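The Long Table at Stedside

When I came first time to Stedside, it was February and the road from the harbor was closed by snow. I walked the last part with my bag on my back. The village has 152 people in winter, and on that evening a good part of them were sitting in one room, eating fish soup from deep bowls and talking all at the same time.

They call it the long table. Once in the month the old school opens its doors at five, and everybody who wants can come and eat. The price is the same for all, and children pay nothing. You do not choose your seat. You take the next free chair, and so it happens that a retired fisherman sits beside a girl of nine years and must hear everything about her rabbit.

Halldóra Mikkelsen started the dinners after the village shop closed. "We had no place left where you could meet somebody without to plan it," she told me while she was cutting bread. She had cooked for ships before, and she still cooks as if the kitchen could begin to roll at any moment – pots far back on the stove, knives put away directly after use.

The first winter was hard. Some thought that the dinners were charity and stayed home because of pride. Others came only to see who else came. Mogens Nørgaard, who lives opposite to the school, admits that he watched the door from his window for two evenings before he crossed the road. Now he makes the soup stock, and he is strict with it. The bones must go in cold water, the onions keep their skin, and it is forbidden to stir.

The food is simple. There is soup or a stew, dark bread, pickled cucumber and after that a cake with rhubarb or apples from the freezer. Last year the kitchen served 1,542 portions, and Halldóra has written every one in a blue notebook, together with the weather.

I have eaten in finer places, but seldom so slowly. After the main dish people remain sitting. Somebody asks for help with a boat engine, somebody other has a bed to give away. A quarrel over a fence, which had lasted 4 years, was ended there between the coffee and the cake.

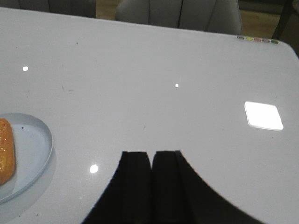 Bent Zoëga finds that the talking was better when there was only one sitting and no list for the dishes. He would like to go back to it, even if some must then eat with the plate on their knees. Halldóra does not agree, and they have this discussion every month with great pleasure.

The next dinner will be with lamb. I have already asked for a bed in the village, and I was told to bring potatoes.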